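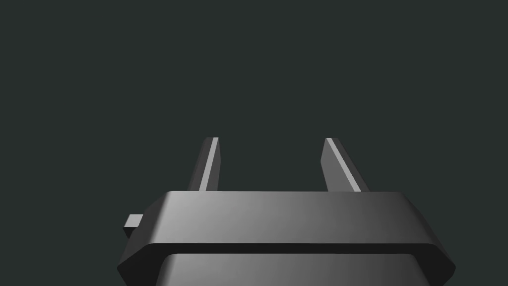
How often should the fingers be re-zeroed on a simulated two-arm cell?

After every change to the finger model, and otherwise every 100 episodes. Set it with the gripper open and nothing held.

graltgate_fm
Ours is the Kasten two-arm setup with the cabinet task. Since the July build the right gripper stops short of the cabinet top. Logged error is 131 counts at full opening. Left side is fine. Contact stiffness is 700, unchanged.

G. Annamalai
Re-zero the right one on its own. The old build copied the left offset across and the new one doesn't.

musyoka_m
Disagree. An offset error would show when closed as well. Check the wrist joint first, then the damping. We run 90 and it settles.

G. Annamalai
It does show when closed, if you log it. Most people only log open.

graltgate_fm
Closed error is the same, so offset. Re-zeroed the right arm and ran it again with the tips over the wood, near the small purple item. Lamp left on the cabinet top, both grippers empty.
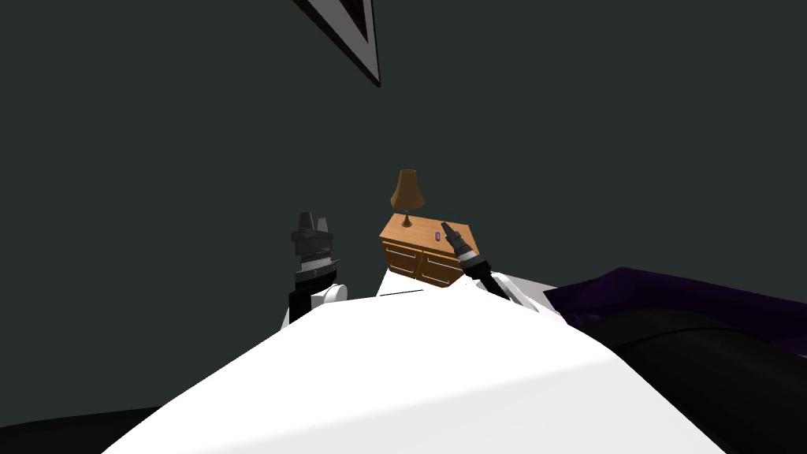 Re: cabinet top material

R. Owino
Separate point. Is the top still using the Durodwood preset? The friction in that one is too high and it hides small height errors.

graltgate_fm
Yes, default preset. Will swap it and repeat.

musyoka_m
Then do the wrist check at the same time. I still wouldn't sign off the offset on one run.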